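2018-04-18

Caught the early bus to Gastcombe and was at the desk before nine. Rain on the way, dry by lunch. I had forgotten my sandwich so I ate the crackers out of the drawer.

All day on the simulated kitchen again. The job is to drive the arm by remote, pick something up off the marble, carry it, put it down, and save the run so the robot can learn from it. The count stood at 1,011 saved runs when I sat down. The Konstantinidis people want another 400 before they train anything, and I had put myself down for 50 of those today.

Began with the white shaker thing with the holes in its cap. It is an awkward shape to get hold of. If I come at it from the side the fingers close unevenly and it turns in the grip. Coming up slowly with the wrist level and closing the last bit by hand is better, but it takes longer and my thumb aches from the controller. 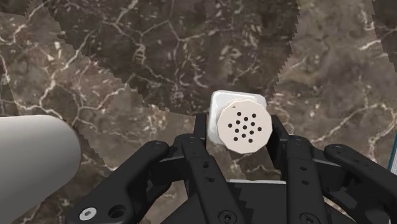
I threw away more runs than I kept in the first hour. Mostly my fault. I hurry the lift, and then the robot will learn to hurry it as well. Wrote "wait before lifting" on a bit of card and propped it against the monitor. After that it went more evenly.

Tea at eleven. The software hung once when I changed over the Hurkex settings and I lost 3 runs, which was annoying but no worse than last week. Wrote it in the log.

After lunch I worked on approaches over the fuller counter, with the bread and the mugs and the windmill. Depth is the hard part. I think I am above a thing and I am well behind it. I have started moving in two stages, across first and then down, with a short stop between. It looks stiff when I play it back - like somebody parking a car - but the path is clean and I can do it the same way each time.
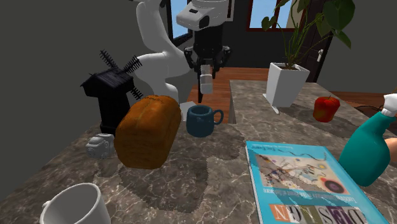

Clavano rang at three and asked whether the stops should be in there at all, as the robot would copy those too and stand about over every cup. I said I would sooner have it slow than have it knock things over. The answer was to do half with the stop and half without, keep them in separate folders, and see which trains better. Fair enough. I relabelled the afternoon's runs and did the rest straight through. They were rougher, though a few came out well.

Finished on 44, so six short. Will make them up tomorrow if the software behaves. Eyes tired. Walked back the long way by the canal and had soup and toast. Must ring about the boiler, which has been making that noise since December.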